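Two grippers, one bin

5/4/19

I spent most of April going back and forth between two grippers on the same arm, and I said I would write it up when I had a number I trusted. I have one now, so here it is.

The job is simple. There are small rectangular blocks lying in a metal bin, and the arm has to pick them out one at a time without a person straightening them first. The bin has sloped walls, so the blocks tend to slide back toward the middle, but the slopes also take away a lot of the room the wrist needs. That turned out to matter more than anything I had read about on the spec sheets.

The first gripper was the Dinu. It has wide flat pads and a long stroke, and I liked it on the bench. It closes evenly and it holds a block with very little force. In the bin it was a different story. The pads are thick, so when two blocks lay close together there was no gap to get into, and the outer corner of the housing touched the wall any time a block was near the edge. I got around some of that by changing the approach angle. I never got around all of it.

The second one came from Irum in Tindstead. The fingers are narrow and angular, and the body is slimmer where it meets the wrist. It fits between blocks that the Dinu would have pushed aside. The downside is that it grips on a smaller area, so if the pick is off center the block swings and ends up tilted. For my purposes a tilted block is fine as long as it stays in the fingers. If you need to place parts squarely afterward, you would want to think about that.

I ran 50 picks with each, same blocks, same arm speed. I tipped the blocks in by hand each time and did not arrange them. The Irum got 88 percent. The Dinu was well under that, and I stopped trying to tune it when I noticed I was choosing easy layouts for it without meaning to.

Most of the misses with the Irum were blocks that had come to rest against the bottom of a wall. One finger lands on the slope before the other one reaches the floor, and the arm stops on its force limit. I tried lowering the limit and raising it again. Neither helped much. A small nudge move to push the block away from the wall first would probably fix it, and that is next on my list.

A few notes on the setup. Clamp the bin. I did a whole morning of runs with it just sitting on the table, and it had crept far enough that every pick was off by the same amount. Leave more slack in the cables at the wrist than you think you need. The controller is still the old Cistivton box, which takes 5 minutes to come back after a fault, and I have learned to do something else while I wait.

I am keeping the Irum on for now. The Dinu goes back in its case until I have a flat tray job for it.

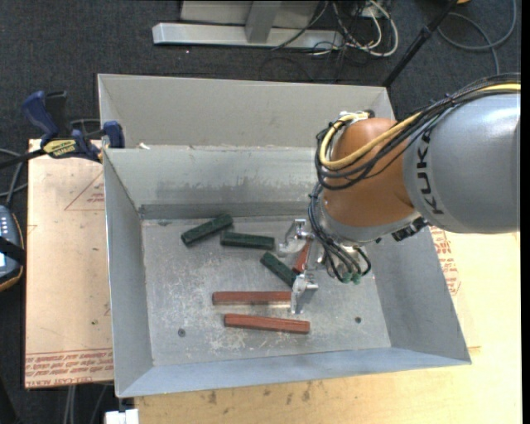 A reddish block held at a tilt, with more still on the floor of the bin.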